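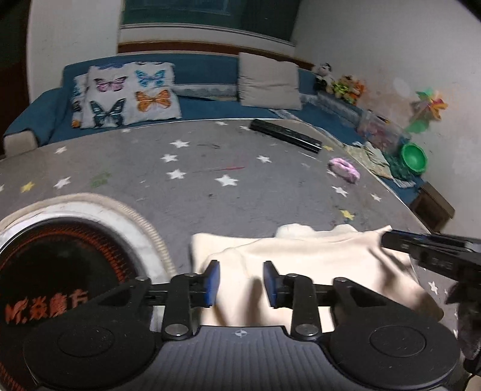
**Notas para a fala — Dobrar roupa fora do quarto**

Sala pequena, sessão da tarde. Tenho 25 minutos mais perguntas. Confirmar com a Malsha Khan se o microfone é de lapela ou de mão. Se for de mão, peço suporte, preciso dos braços livres para a demonstração.

## Abertura (3 min)

- Boa tarde, agradecer à Ridgeway pela sala e à Malsha pelo convite.
- Pergunta ao público: onde é que vocês dobram a roupa? Deixar responder. Costuma sair cama, sofá, mesa da sala, por esta ordem.
- Dizer logo ao que venho: falar da mesa da sala. Não trago método com nome, trago o que aprendi em oito anos a dar oficinas de organização doméstica.
- O inquérito do boletim Bretus, feito em fevereiro: 616 respostas, 542 de pessoas que dobram pelo menos parte da roupa na sala. Avisar que os leitores do boletim já se interessam pelo tema, portanto não é amostra do país.

## A mesa que já está ocupada (6 min)

- A mesa de centro raramente está livre. Tem o comando, os lenços, um brinquedo, uma coisa pequena que ficou ali do fim de semana.
- Quem dobra tende a empurrar tudo para um lado e a trabalhar no que sobra. Funciona com meias. Com uma peça grande, metade fica pendurada ou em cima dos objetos.
- Minha regra: tirar da mesa o que for menor do que a mão. O resto pode ficar, se estiver na borda.
- Contar o caso da oficina em Groltutitz: duas participantes dobraram uma camisola com um carrinho lá dentro e só deram por ele na gaveta. (Pausa, costumam rir.)
- Superfície: liso é melhor do que rugoso. Uma cobertura estampada não atrapalha a dobra, mas atrapalha o olho quando a peça também tem padrão. Com roupa clara sobre fundo escuro vê-se bem a borda, e é a borda que interessa.
- Quem tem mesa clara e muita roupa branca: pôr uma toalha escura por baixo. Custa zero e ajuda bastante.

## Começar pelo monte (7 min)

Mostrar o diapositivo e ficar nele até ao fim desta parte.

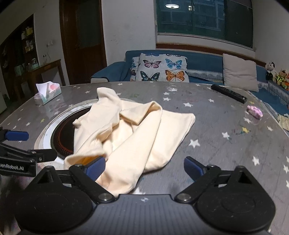 *Diapositivo 4. Peça creme ainda amontoada, com um canto já aberto à direita.*

- Pedir que olhem primeiro para o canto aberto, onde se vê a costura. Um canto com costura é sempre um bom sítio para pegar.
- Erro comum: pegar no ponto mais alto do monte. É o que está mais à mão e quase nunca é uma ponta útil. Levanta-se a peça e ela cai torcida.
- Sequência que ensino:
 1. Encontrar uma costura.
 2. Segui-la com os dedos até um canto.
 3. Segurar esse canto e puxar a peça para o lado livre da mesa.
 4. Procurar o segundo canto só depois de o primeiro estar assente.
- Aqui o lado livre é o direito. A caixa de lenços está à esquerda, bem longe, pode ficar onde está. O objeto comprido e preto na ponta direita eu tirava, e a coisinha cor-de-rosa e lilás ao pé dele também. Lembrar a regra da mão.
- Falar das bolsas de ar. Quando o tecido faz um papo, alisar do centro para fora com a palma aberta. Se se alisar da borda para dentro, o papo só muda de lugar.
- Duas pessoas: cada uma fica com um canto e espera. Quem puxa primeiro faz pregas no lado da outra. Combinar quem diz "já".

Se alguém perguntar que peça é a do diapositivo: não dizer, devolver a pergunta. É um bom exercício, porque num monte destes muita gente decide cedo demais o que tem à frente e começa a dobrar pelo lado errado.

## Demonstração (5 min)

- Levar três peças: camisola de algodão, toalha de rosto, lençol de berço.
- Atirar cada uma para a mesa sem cuidado. Não preparar o monte — nota-se logo quando está preparado.
- Falar em voz alta enquanto procuro a costura. Se demorar, demorou.
- Chamar um voluntário para o lençol. Ele segura, eu aliso.
- Dobrar só até ao retângulo. A dobra final depende da gaveta de cada um e não quero passar cinco minutos a discutir gavetas.

## Onde fica a pilha (2 min)

- A pilha pronta não deve ficar na mesma mesa. Sofá, cadeira, cesto, tanto faz.
- Nas casas que acompanhei com a equipa do Poster, as pilhas deixadas na mesa iam sendo desfeitas por quem precisava do comando ou queria pousar um copo.
- Limite prático: até 100 peças por sessão numa família grande, e já é muito. Acima disso, dividir por pessoa e fazer em dois dias.

## Fecho e perguntas (2 min)

- Folha com a sequência dos quatro passos, à saída. Imprimi na frente apenas, o verso é para notas.
- Perguntas prováveis:
 - *E a roupa que encolheu ou deformou?* Seguir a costura na mesma, mesmo que o canto já não seja reto.
 - *Vale a pena uma tábua de dobrar?* Para camisas iguais e em quantidade, sim. Para o resto prefiro a mesa.
 - *Crianças a ajudar?* Sim, com toalhas pequenas. Dar-lhes uma mesa à altura delas.
 - *Vincos depois de alisar?* Depende do tecido. Não prometer nada.
- Se sobrar tempo, repetir a toalha de rosto com alguém da primeira fila.

Levar: adaptador do portátil, toalha escura, as três peças, água. Devolver a chave da sala à Malsha antes das 18h.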